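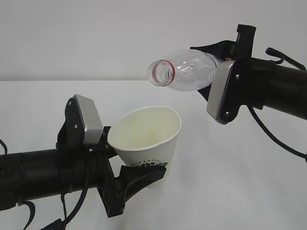

Two robot arms, one with a paper cup and one with a clear plastic bottle.

Section 2: Your first clip

Rotus is installed, you're signed in, and now comes the fun part! Clipping lets you pull a favorite passage out of any audiobook or interview in your library, save it with a note, and play it back whenever you like. Once you get the hang of it you'll be doing it on every walk.

Before you start

Make sure the title is fully downloaded. A title that is still streaming shows a hollow dot next to its name, and the Clip button stays gray until the dot fills in. Books bought through the Farkel store download by themselves over Wi-Fi. Books you added from your own computer have to be copied over first (see Section 1, "Bringing in your own files").

Making a clip

1. Open the title and press Play.
2. When you hear something you love, tap Clip. Rotus reaches back and grabs the last 38 seconds, so you don't have to be quick!
3. Drag the left handle to the spot where the clip should begin. The sound plays under your finger as you drag.
4. Drag the right handle to the end. To go past the point where you tapped, just keep dragging.
5. Tap Listen and check both ends. Tight cuts sound great, but leave a breath before the first word.
6. Type a title and a note if you want one, then tap Save.

Note: A clip can be up to 300 seconds long. If the handles turn orange and stop moving, you've hit the limit. Save what you have and start a second clip from there.

Note: Clips keep the playback speed you were using. If you listen fast and want the clip at the reader's natural pace, set the speed to Normal before step 6.
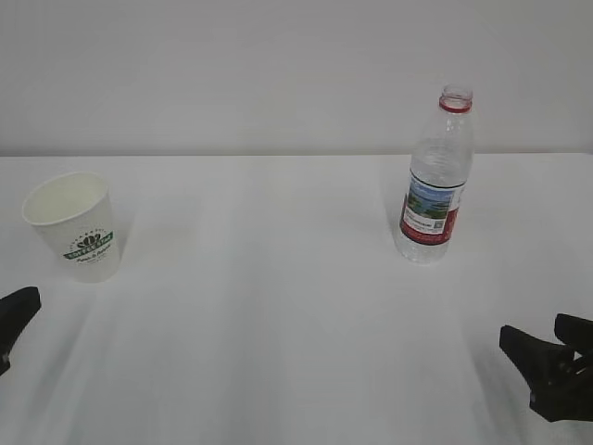
Joining clips

Sometimes the same story comes up early in a biography and again near the end, told differently, and it's a real treat to hear both versions back to back.

1. Go to Library, then Clips.
2. Press and hold the first clip until a check mark appears, then tap the others in the order you want them.
3. Tap Join.
4. Choose Fade or Straight Cut. Fade is lovely for music, and Straight Cut usually suits speech.
5. Name the new clip and tap Save. Your original clips stay where they were.

Caution: Deleting a book also deletes its clips unless Keep Clips is switched on under Settings, Storage. There is no undo, so switch it on now!

Caution: Don't close Rotus while the Join bar is moving. The joined clip will be lost and you'll need to pick the pieces again.

If you use Dekeo speakers, your clips show up there the next time both devices are on the same network. Pairing is covered in Section 3.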